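Apuntes de la asignatura Didáctica de la lectura y la escritura en Educación Infantil
Tema 5. La escritura funcional antes de la enseñanza formal

Abril de 2018
Por Deividas Mets
Compartido 10 veces · 2 comentarios

5.1. Delimitación del concepto

Se entiende por escritura funcional aquella que se produce para resolver una necesidad concreta: recordar, avisar, identificar un objeto, pedir algo a quien no está presente. La lista, la etiqueta, el recado y el rótulo son sus formas más elementales. En el segundo ciclo de Educación Infantil interesan por su brevedad y por la relación inmediata que guardan con una acción.

Conviene distinguir entre el conocimiento del código (correspondencia entre grafías y sonidos) y el conocimiento de los usos. El segundo suele aparecer antes. Un niño de tres años que traza líneas onduladas en un papel y declara que ha apuntado la leche desconoce el código, pero sabe ya para qué sirve una lista y quién la utiliza.

5.2. La lista como género inicial

La lista presenta una disposición vertical, un elemento por renglón y ausencia casi completa de conectores. Estas propiedades reducen la carga sintáctica y permiten al alumnado concentrarse en la palabra. El título, cuando existe, anticipa el campo semántico y orienta las hipótesis de lectura.

En las sesiones observadas en la escuela de Ralinport se registraron las siguientes conductas, que el estudiante deberá saber reconocer en sus prácticas:

- Trazado de marcas separadas, una por cada producto nombrado.
- Uso de la inicial propia como sustituto de cualquier palabra.
- Relectura en voz alta con señalamiento, aunque lo dicho varíe entre una lectura y otra.
- Petición al adulto de que escriba «la palabra de verdad».

La última conducta no debe interpretarse como dependencia. Indica que el niño percibe la existencia de una forma convencional, y el docente puede responder escribiendo delante de él, despacio y en mayúsculas.

5.3. El texto ambiental en el rincón de juego

Se denomina texto ambiental al que aparece en los objetos y espacios cotidianos. Los muebles de juego simbólico lo incorporan con frecuencia, a veces en una lengua distinta de la escolar. En tal caso se recomienda conservar el rótulo original y tratarlo como materia de conversación: qué dirá, en qué lengua está y cómo lo diríamos nosotros. 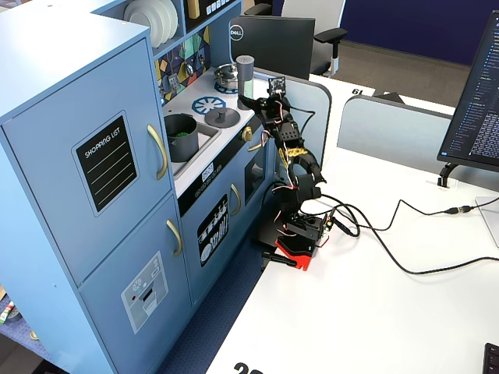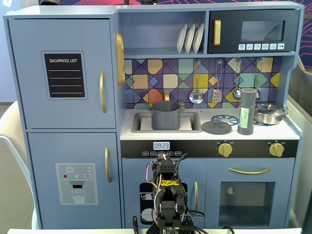
Cocinas de juego con un panel de tipo pizarra en la puerta superior del frigorífico: título «SHOPPING LIST» y cuatro líneas blancas.

5.4. Criterios de evaluación

La evaluación será cualitativa y se apoyará en el registro anecdótico. No se asignará calificación numérica a las producciones infantiles. El registro recogerá la situación, lo que el niño escribe, lo que afirma haber escrito y la intervención del adulto, si la hubo.

5.5. Trabajo del estudiante

Cada estudiante entregará un registro de 2 situaciones de escritura espontánea, con una extensión máxima de 5 páginas. La lectura obligatoria es el capítulo de Venckus sobre géneros breves, disponible en la reprografía del centro con la referencia 1198. Los trabajos sin transcripción literal de lo dicho por el niño serán devueltos para su corrección.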